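Two arms on one rail: keeping the rail and floor clean, and cable wear on the right-hand arm

Asked in: Small Automation and Robotics
Posted 7 December 2021
Views: 2,956

Hello all, and thank you in advance to anyone with the patience to read this through. I look after a two-arm sorting cell at Galbraith, where we practise picking up drinks bottles and putting them in a bin. I came to it from the packing side, so please be gentle with me if I use the wrong words for things!

Both arms sit on one long silver rail along the front of the enclosure, with fabric on the walls round the working area. It has run pretty happily since June, but there are two things I can't settle. The first is the floor, which picks up scuffs and bits however often I wipe it, and I worry about the same muck getting into the slots of the rail. The second is the corrugated cable on the right arm. It comes off the back of the gripper housing, swings out towards the wall and drops back down to the base, and I've found a shiny patch on the outside of the bend.

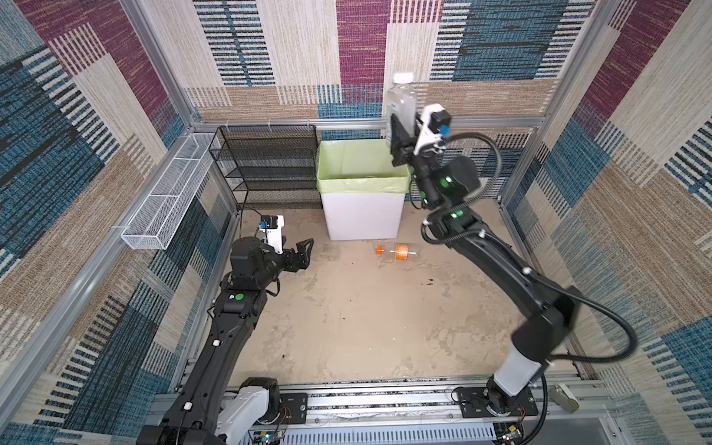

The right arm holding a bottle over the bin, with the cable looping out towards the wall.

What I'd like to know is whether that loop wants to be shorter, or tied to the arm further up, or left well alone. And does anybody have a cleaning routine for the rail that doesn't mean taking both arms off? The Hisard notes I inherited cover the software beautifully and say next to nothing about dusters.

Answer 1 (12 votes, accepted)

I'd leave the length alone to begin with. A loop that looks far too generous with the arm up high can be only just enough when the wrist turns right over, and a cable pulled tight at the connector will give you far more grief than a shiny patch. Jog the arm slowly through its furthest reaches, with your hand near the stop button, and watch where the loop goes. If it brushes the fabric, that's very likely your patch.

Then, with the power off, put one soft hook-and-loop strap partway up the long segment, snug enough to guide the cable but loose enough for it to slide a little. Please don't use a hard cable tie there. They're lovely for hanging a basket on a frame, but on a moving cable they bite in and you end up with a kink in one spot. Run it slowly again before you trust it, and have another look after 2,000 cycles or so. If the patch has gone through to the inside, change the cable.

For the rail, the arms can stay where they are. Power off, vacuum with a soft brush along the slots, then a dry lint-free cloth. Keep sprays and anything wet well away from the circuit boards by the bases, and give the vent slots underneath a go with the brush as well. While you're down there, check the base screws against a paint mark, as they do like to creep.

Answer 2 (4 votes)

Agree with the above. We had a similar pair at Lullero and the floor was a nuisance until we started draining the bottles and putting the caps back on before they went in. Sticky drips hold the dust. We wipe down at the end of each shift now.

Answer 3 (0 votes)

just buy a cable guide from Bristska and be done with it

Comment from the original poster: Thank you both, and you too, Answer 3! I did the slow jog this afternoon and it does catch the wall fabric, right at the top of the lift. Strap is on order.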